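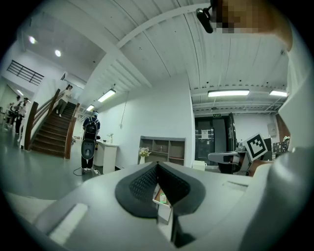

View from the hand-held gripper: finger pads, a small pale item between them, and a square marker on the desk area to the right.

Tranum grip-state tools, README
Last updated 9 May 2021

Tranum reads wide-angle video from a hand-held gripper and writes out three things per clip: how far the fingers are open, whether something is between them, and where the camera is relative to a printed marker, when one is in view. The output feeds the Melon planner but you can use it without Melon.

What is in the repository

tranum/track – marker detection and camera pose
tranum/grip – finger opening and the held / not held label
tranum/mask – blurs skin and faces before anything is saved
configs/ – one file per gripper
sample/ – 8 clips for checking your install
tests/

The full Hitia set has 398 clips and is stored separately. Ask Dalal Mahasneh for the path. Do not copy it into the repository.

Install

Python 3.8. Make a clean environment, then:

pip install -r requirements.txt
python -m tranum.check sample/

The check runs all the sample clips and compares them with the stored results. If the pose numbers differ in the last decimal place, ignore it. If the grip labels differ, you have the wrong OpenCV build.

Running it

python -m tranum.run --in clips/ --out results/ --config configs/cordero.yaml

Cordero is the light-gray gripper with the black textured finger pads. The config holds the lens calibration, the outline of the housing and the region where the fingers meet. All three change if the camera is taken off and put back, so calibrate again after that. Pass --fresh to throw away cached calibration. Otherwise the old one is used and there is no warning, which has caught two of us.

Output is one CSV per clip:

frame – starts at 0
opening – 0 is closed, 100 is fully open
held – 0, 1, or -1 for unsure
pose – seven values, blank if no marker was found
n_masked – number of regions blurred in that frame

Notes on the marker

The lens is very wide, so straight edges near the border come out curved. Ceiling panels and beams are the easiest place to see it. We undistort before looking for corners, but a marker far out to the side still gives a worse pose than one near the middle. A tilted marker is fine. One partly behind the gripper housing is dropped, even if a person could read it.

The marker also has to lie inside the housing outline given in the config. If you get blank poses on clips where the marker is plainly visible, draw the outline with --debug first. It is usually too big on the right.

Notes on the grip label

The held label looks only at the notch between the pads. Small pale items low in the slot are the hardest case, and most of the -1 rows come from them. The April version called these empty. The current one marks them unsure, and they go to hand labeling. Glare on the housing used to count as an object – fixed, but keep an eye on glossy parts if you add a new gripper.

Masking

Skin is pixelated and stays that way in every saved copy. Masking runs before tracking, so a hand over the marker will remove it. People farther off in the room are left as they are unless a face is found. Check by eye before sharing clips outside the group.

Known problems

Clips longer than 3,000 frames run out of memory on the small machines. Split them first.
Pose jumps for a frame or two when the marker comes back into view. Smoothing is off by default.
Stairs and railings sometimes produce false corners. Raise min_side in the config.
The Windows path handling is untested.

Changes and questions

Open a ticket with the clip name, the config and the full command. Pull requests need a passing check on the sample clips. Dalal reviews anything in tranum/grip; the rest can be merged by whoever is on the Melon rotation.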